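1/ My wife and I bought an old camper van in March, a Gesari with 155 thousand km on it. Many of you asked how is life with it, so I write a small thread.

2/ The price was 8,900 and we paid 985 more for the gas check, new hoses and two tires. The seller was Rhydian Bellis, a very correct man. He gave us every invoice in a folder.

3/ First problem: the leisure battery. It was full in the evening and at 6 in the morning the fridge was off. I changed it for a Kamine, same size, and I cleaned the ground cable.

4/ Second problem: a leak at the roof window. I took off the old sealant with a plastic scraper. It took me one whole Tuesday. Please do not use a metal one, the roof scratches very easily.

5/ Inès Baudry wrote to ask about the weight. With full water and two bikes we are 8 kg under the limit. So now we travel with the tank half full.

6/ Inside we still want to change the kitchen. I am collecting ideas for the wood and the colors. 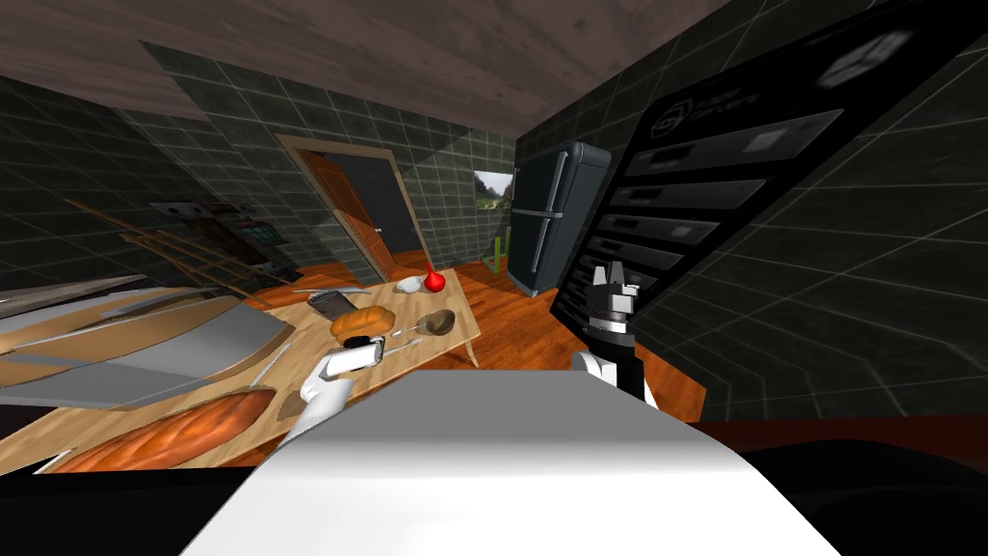

7/ Next trip: 2,000 km in two weeks, to the coast and back by the small roads. If you know quiet places where a van of six meters can stay for the night, please write them under this post.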